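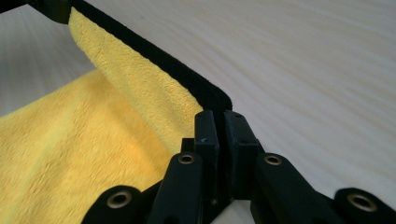

Trapos, cajones y una confesión doméstica

Os debía este apartado desde junio, cuando varias me escribisteis preguntando qué hago con los trapos de microfibra. Pues mira, durante años no hice nada: los metía hechos una bola en el cajón de debajo del fregadero y cada vez que tiraba de uno salían los demás detrás, como los pañuelos de un mago (y sin aplausos).

Lo que me hizo cambiar fue una tarde tonta en casa de Tin-yau Hsieh, en Lutstead. Fui a tomar café y acabé mirando cómo doblaba la colada en la mesa de la cocina mientras charlábamos. Qué manos, de verdad. Extendía, pillaba la esquina, levantaba, pasaba al siguiente. Le pedí que me enseñara y me tuvo allí hasta la hora de cenar.

Su método es sencillo. Primero, la mesa despejada, que doblar encima de las rodillas no vale. Se extiende el trapo del todo y se alisa con la palma desde el centro hacia fuera. Luego se busca el ribete. A mí me encantan los amarillos con el borde negro precisamente por eso: el contraste te va marcando por dónde va la orilla y encuentras la esquina redondeada de un vistazo, incluso a las siete de la mañana y sin gafas. Con los que son todo del mismo color me paso el rato dándoles vueltas.

Se levanta un lado por el ribete, se lleva hasta el de enfrente y se vuelve a alisar. Otra vez por la mitad en el sentido contrario y ya tienes un cuadradito con 4 capas. Yo en los de pelo largo me quedo ahí, porque si doblo una vez más se ponen gordos como un bollo y se abren solos. Los finitos de los cristales sí aguantan otra vuelta.

¡Y ahora el cajón! De pie, con el lomo hacia arriba, uno detrás de otro. Yo uso una caja de zapatos vieja recortada a la altura del cajón y me va de maravilla. Tin-yau tiene unos separadores de Nirneo muy monos, pero a mí la caja me salió gratis y además me hace ilusión haberla recortado yo.

Del lavado también me preguntasteis. Yo los lavo aparte de las toallas de algodón, que sueltan pelusa y luego la pelusa se queda a vivir en la microfibra. Agua templada, poco detergente y nada de suavizante, que los deja resbaladizos y sin ganas de trabajar. Se secan al aire en un rato, así que la secadora ni la enciendo. Antes de tenderlos les doy una buena sacudida en el balcón (perdón, vecinos de abajo) y el pelo queda otra vez esponjoso.

Una cosa más, que me costó un disgusto con la mesita de mi madre: los del baño no se mezclan con los del polvo. Ahora tengo un color para cada cosa y en casa ya se lo saben todos, o eso dicen. El amarillo es para los muebles y la mesa de comer, y pobre del que lo coja para las zapatillas.

Si tenéis un truco para los paños que ya han perdido el pelo, escribidme, que guardo unos cuantos en una bolsa y me da pena tirarlos. De momento uno lo he puesto debajo de la maceta grande de la entrada. El mes que viene tocan los manteles, y aviso de que con los redondos sigo peleada.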